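Frequently Asked Questions
Jano Writers' Circle, Grasham

These are the questions we receive most often by email and at the library desk. If yours is missing, please write to us and Iresha or Fouad will reply, normally inside a week. Last updated 21/06/2019.

What is the Jano Writers' Circle?

We are a group for people who write fiction, memoir or family stories and who would like other people to read the pages before the world does. Many of our members write in English as a second or third language, and some write in two languages in the same chapter. The circle was started by Iresha Kumarasinghe and Fouad Ghanem after they finished an evening course together in Grasham and did not want the reading to stop.

Do I need to have published something?

No. Two of us have published novels, a few have had stories in magazines, and the rest have a drawer or a folder. The only thing we ask is that you are working on something at present. A plan for a book is welcome as conversation, but we cannot read a plan.

How does a reading evening work?

Each evening has two writers. They send their pages seven days before, so that everybody can read at home with a pencil. At the meeting the writer first reads one page aloud in their own voice. After that the writer keeps silent while the others talk, and this part lasts 22 minutes by the kitchen timer. Then the writer may answer, ask, or simply say thank you and go to fetch tea.
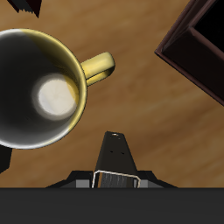
The silence is difficult the first time. You will want to explain that the uncle comes back in chapter nine, or that the weather is wrong on purpose. Please write it down and keep it for later. When a reader is confused, this confusion is useful to you, and if you explain too early you will lose it.

How many pages may I send?

Up to ten, double spaced, in a readable font of size 12. If your chapter is longer, choose the place where you have the most doubt. Please do not make the margins smaller. Mahfuz Khondokar collects the pages and he always notices.

What should I write in my comments on someone else's pages?

Begin with what you remember after closing the document. Then mark the lines where you were slowed down, and say if it was a good slowness or a bad one. Spelling and commas can be corrected on the paper but we do not discuss them aloud, except when the meaning changes. Try to avoid telling the writer which book you would have written in their place.

I write in English but I think in another language. Will people correct my voice?

This is the question nearest to my own heart, as I came to English at nineteen. Our rule is that a reader may ask "did you intend this?" but may not say "we don't say it like this". Sometimes the writer did intend it. In my novel Brirkia the grandmother speaks in proverbs which I carried over from Bangla almost word for word, and an early reader wished to smooth all of them. I kept most and I let go of the ones which only I could understand. It took me one whole winter to see the difference between these two kinds.

Do you allow work based on folk tales or oral stories?

Yes, and we receive a lot of it. We only ask that you tell us in one line where the story came to you from - your mother, a book, a recording, a neighbour. It helps readers to know which parts are inherited and which parts you have coloured yourself. Shafiq Herath keeps a list of collections that can be borrowed through the library and he is glad to share it.

What does membership cost?

The fee is $50 for one year, which pays for the room and the photocopying. Students and people without work at the moment pay $7. Your first two evenings are free, and you do not have to decide anything before the third.

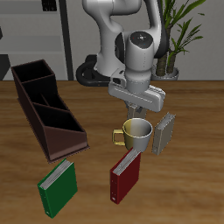
Can I bring the same chapter back after I have revised it?

A chapter can come back once, and we ask for a gap of two months in between. If you bring it sooner, the readers still have the old version in their heads and will comment on the changes instead of the chapter. Put a short note on the first page saying what you altered and what you would like us to look at.

How do I know when my draft is finished?

I cannot answer this one well. Fouad stops when he starts putting back the commas he removed the day before. I sent Brirkia to my editor when I was still unhappy with the ending, and I rewrote that ending during the edits with her help. A deadline decided for me.

Is there a meeting in July?

There is one, and it is a social evening without pages. Bring something short by a writer you admire and read it to us. New people are very welcome at this one, as there is no homework to do beforehand.

Whom do I contact to join?

Leave your name and a telephone number at the library desk, or use the form on the contact page. Please mention what you are writing, in a sentence or two.

Ashraful Miah, for the circle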